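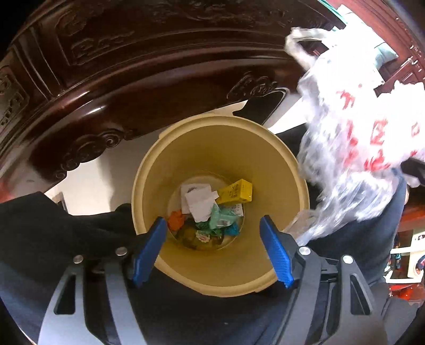
3.2 What people put in the kitchen bin

I'll admit I went into this part of the study thinking I knew what I'd find. I grew up in a house where tea bags went in the compost and everything else went in the garbage, and I figured most households ran on some version of that. Nope! Of the 201 households that sent back a diary, 80 had a rule about food scraps that at least one person living there had never heard of (my own place included, as my partner was delighted to point out).

Temitope Adeyemi and I read every diary twice, once for what was thrown out and once for the little comments in the margins, and the margins were by far the better read. People wrote about guilt a lot. They wrote about smell even more, especially in June, when the green cart pickup in Rarkora was still every second week. One woman kept her fish skins in the freezer until collection morning and labelled the bag so her kids wouldn't thaw it for supper.

Bin size mattered more than I'd expected too. Small bins got emptied often and sorted badly, mostly in a rush before work. Big ones got sorted a bit better but sat for days, and the diaries from the Vultedero apartments, where the chute is down two flights, are full of grumbling about it.

Figure 4. A round waste bin with mixed rubbish inside, seen from above.

We mailed out 400 diaries, so just over half came back, and I'd guess the keen sorters were keener to reply. Oluwatosin Obi's earlier survey had the same trouble. I come back to it in section 5.

14 shares | 3 comments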